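4.3 Comparing two grippers on the same pick

Use this section when you have two gripper models loaded in Hikeo and want to know which one suits a task. The steps assume that you have finished section 4.2 and that the arm moves freely in the simulator. The worked task is the fruit pick from the Fuvari task set: one strawberry, lying in a bowl on a round table.

Before you start

Close any other Hikeo session on the same computer. Two sessions writing to one results folder will overwrite each other's logs.

Check that both gripper files carry the same tool centre point convention. Pacheco files measure it from the wrist flange. Older Flunley files measure it from the gripper body and must be converted (see 3.6).

Setting up the comparison

1. Open the task and choose Compare from the Run menu.

2. Load the first gripper in slot A and the second in slot B. The arm, the wrist camera and the table stay the same for both.

3. Set the start pose to High Open. The arm waits well above the tabletop, off to one side of the table, with the fingers apart.

4. Set Trials to 10 for a first look. For a result you intend to report, use 126.

5. Tick Lock Seed. Both grippers will then meet the same fruit positions in the same order.
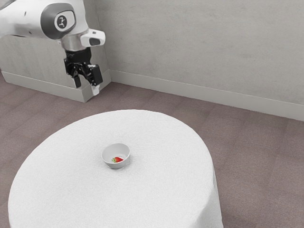 6. Open the Force tab and enter the closing limit for each gripper. Start with the lowest value the file allows and raise it one step at a time.

7. Press Check Reach. If the result is amber, the fingers can get to the fruit but may touch the rim of the bowl on the way down. Raise the approach height and check again.

8. Press Run. Slot A finishes all its trials before slot B begins.

Note: The wrist camera is fixed to the wrist and does not move when you change grippers. A gripper with longer fingers may hide part of the bowl from it. Look through the camera view once for each slot before a long run.

Caution: Do not copy a closing limit from the simulator to a real arm. The fruit model does not bruise, and a limit that scores well here can crush soft produce. Follow section 9 when moving to hardware.

Reading the results

The results table has one row per trial. Held means the fruit stayed between the fingers for 2 seconds after the lift. Slipped means it was lifted and then lost. Rim means a finger touched the bowl, and these trials are counted separately even when the fruit was held.

If both slots show a high Rim count, the approach height is the likely cause. Change it in both slots and repeat from step 7.

To keep a run, press Save As and give it a new name. Unsaved runs are cleared when Hikeo closes.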